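4. The open day at Gritenham

4.1 Why we let the public in

I should say at the start that the open day wasn't my idea. Noman Tanoli had been on at me for most of the summer to get ordinary people in front of the table, and I kept putting him off with one excuse or another (the arm was being recalibrated, the floor was being painted, I had a cold). My worry was a plain one. Our earlier trials, reported in Section 3, were run with people who already knew what the system could and couldn't do, and who stood patiently while it thought. Visitors don't do that. They lean in, they talk over you, they ask whether it can make a cup of tea, and then they wander off to look at whatever is making the most noise next door.

Noman's answer was that this was exactly why we should do it, and I'm now happy to put in print that he was right. We opened the lab on a Friday in October, from ten in the morning until the last of the stragglers left at half past five. The building as a whole had 1,160 people through the doors, going by the clickers at the front desk. Most of them never came near us, but enough did for us to fill 14 demonstration sessions, and 100 visitors filled in one of our cards before they left. Those cards are the main source for what follows, along with the notes I scribbled between sessions and a rather long conversation in the car park.

4.2 What we showed

The demonstration was a cut-down version of the kitchen tidying work. Visitors stood behind a rail, and one person from each group was invited to choose an object on the table and say what they'd like done with it. The operator typed the request into Jivari, our planning software, checked the plan on the screen, and pressed go. The low-level motion was handled by Drokitz, which is the controller described in Section 2 and which we hadn't changed at all for the day apart from lowering the top speed.

We argued a fair bit about what to put out. The first layout I drew up was very sparse and very sensible, with a handful of blocks and a tub to put them in, and everybody who saw it said it looked like a toddler's birthday party after the children had gone home. So we went back to household things. I wanted objects that a visitor could name without having to be told, that differed in how hard they were to pick up, and that wouldn't matter much if they went on the floor. I also wanted a bit of clutter. A bare table makes any robot look clever, and I think it's slightly dishonest to show one that way to people who will go home and picture it in their own kitchen!
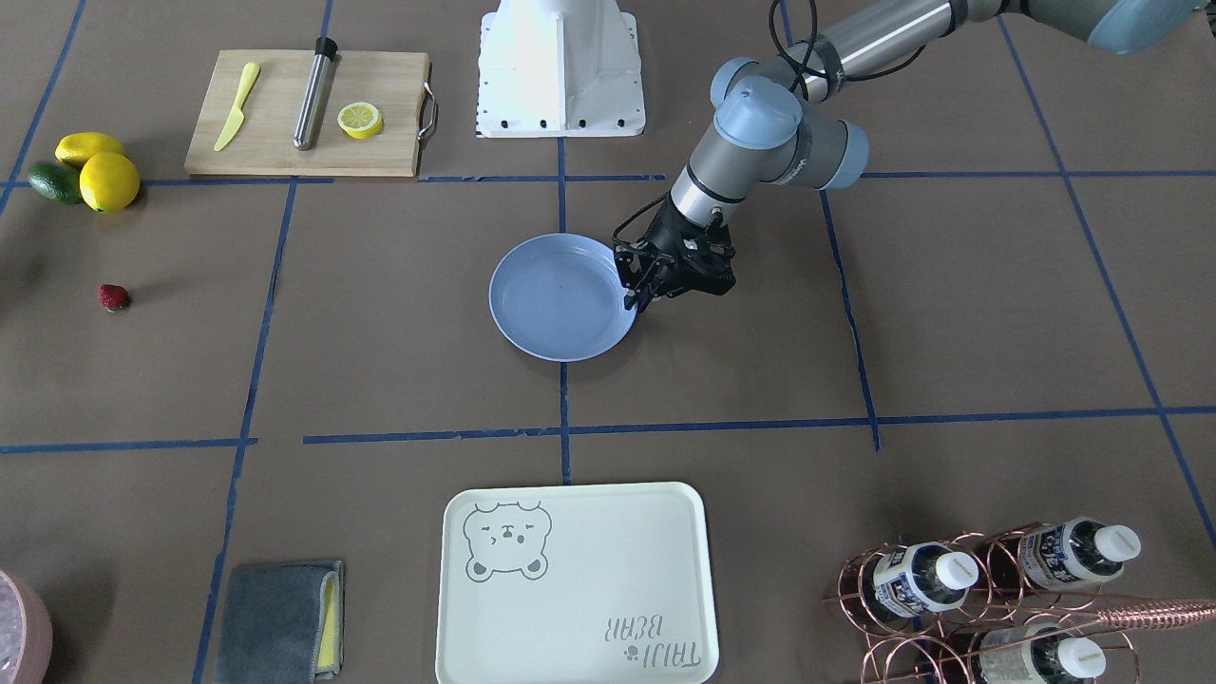 The plate turned out to be the favourite by a long way. I'd assumed people would go for the fruit, as it's bright and a bit silly, but session after session somebody would point and ask for the plate to be moved. One chap told me it was because he breaks so many of his own. A rim grasp is also a nice thing to talk through with an audience, because you can explain it with your own hands: you need one finger on each side, you need to come in at a slant, and if you squeeze before you're properly over the edge you just push the thing away from you. Children got this at once. They'd hold up a finger and thumb and have a go at the air while the arm was still on its way down.

The tape on the table was a different story. We use the grid for putting objects back in the same place between trials, and that's all it's for, but a good number of visitors decided it was a sort of board game and that the robot was only allowed to move one square at a time. I corrected the first few groups and then rather gave up. In the end the operator started using it as a joke ("it's cheating again, that's a diagonal") and it did warm people up nicely. I mention it because 2 of the cards repeat the idea as fact, and anyone planning something similar might want to think about what their floor marks and table marks are saying to people who haven't been told.

4.3 How the sessions ran

Each session was meant to last a quarter of an hour. None of them did. The shortest was over quickly when a fire door alarm went off down the corridor, and the longest ran on until the next group had started to mutter. The robot itself was not usually what held us up. What took the time was the choosing. If you ask a group of strangers what they'd like a robot to do, you get a silence, then a joke, then one very good question from somebody at the back, and only then a request you can type in.

By the afternoon we had changed the opening. Our operator stopped asking "what would you like it to do?" and asked "which of these would you put away first?" -- a much easier thing to answer, and one that people were ready to disagree about. Two sisters had quite a lively row over whether a chopping board should be cleared before or after the food that's on it. I'd have liked to record that one properly, since it's precisely the kind of ordering problem that Jivari handles badly, and they got further with it in a couple of minutes than we had in a month of meetings.

I hadn't expected the pauses to matter as much as they did. There is a gap between the operator pressing go and the arm setting off, while the plan is checked against the joint limits. In the lab we don't notice it any more. In front of a crowd it felt endless. People assumed something had broken, and more than one turned to me with a kind face, the way you would with somebody whose slides wouldn't load. After lunch I began talking through the gap, simply saying what the system was checking, and the mood was a good deal easier. I don't have a proper comparison, as I didn't plan it and I wasn't timing anything, so please take that as an impression and no more.

4.4 What the cards said

The card had three questions on it and a blank space at the bottom. We asked what had surprised the visitor, what they would trust the robot with at home, and what they wouldn't. I had wanted a proper rating scale and Noman wanted blank paper, and the card was the compromise.

On surprise, the word that came up most was "slow", though it wasn't always meant as a complaint. Several people wrote that the slowness made them feel safe, and one wrote "slow like my nan, and she never dropped anything". The second most common remark was about noise, or the lack of it. People had expected whirring.

On trust, clearing a table came out well and anything with a knife in it came out badly, even though our only knife for the day was a yellow plastic one. Visitors wrote as if it were a real one. I think that's fair enough. They were answering for their own kitchens, and the things on our table were standing in for the things in theirs. Glass came up a lot too, as did pets, which we hadn't asked about and have no results on whatsoever.

The blank space is where I've learnt the most. A retired caterer filled hers, turned the card over and filled the back as well, and she was also the other half of the car park conversation. Her view was that we had the job the wrong way round. In a working kitchen, she said, you don't move objects one after another until the table is clear, you make one good space first and work outwards from it. We have since tried a crude version of this in Jivari and the early runs are given in Section 5.

4.5 Limits

Nobody should read too much into a single open day. The people who came were people who like open days, and those who filled in a card were the ones who'd enjoyed themselves enough to hang about for a pen. The operator got better as the day went on, and so did I. We also reset the table by hand between sessions, so no group ever saw the robot deal with a mess left by the group before, and that's a thing I'd very much like to try next time.

The Skinner group, who had the room opposite ours, ran their demonstration with no operator at all, only a screen and a big button, and got through far more visitors than we did. We've agreed to swap cards with them once both sets have been typed up. Mine are done. Theirs, last I heard, were still in a shoebox.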